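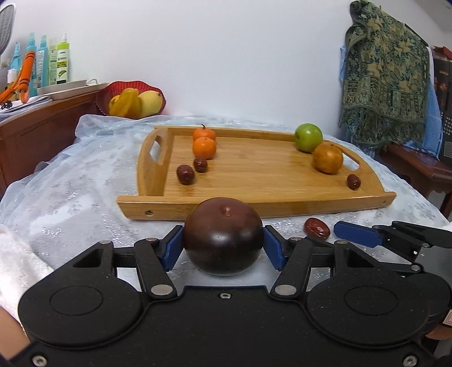 A reader named only as Donavia wrote to me on Friday that collecting examples by hand is a waste of good people, and that a simulator can make more grasps in one night than a team makes in a year. I have read this letter several times. I agree with the arithmetic and I still do not agree with the letter.

At Drelamow we had a simulated set first. It was large and very clean, and the model trained on it learned to pick up clean things. Then we added 296 recorded demonstrations from ordinary homes, made with hand-held grippers, and we began to see which mistakes were ours and which belonged to the simulator.
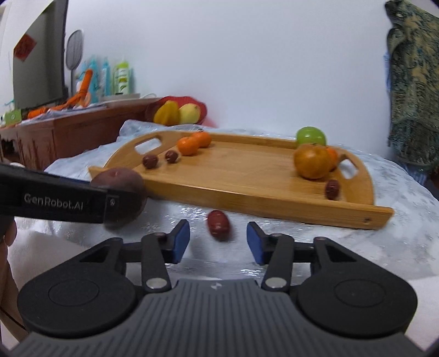 My opinion is that the value of an example lies in the trouble around it. A person who closes the fingers on an object makes many small decisions, and most of them are caused by the place. Wrinkled plastic over a patterned cloth, with bright reflections in it, is a surface that few engineers would choose to program. A dark red jujube lying on it is a small target, and I want the model to meet such a target early.

I would ask only that we collect less and look more. Over 20 repeats of one easy grasp teach very little, and six difficult ones deserve an afternoon of discussion.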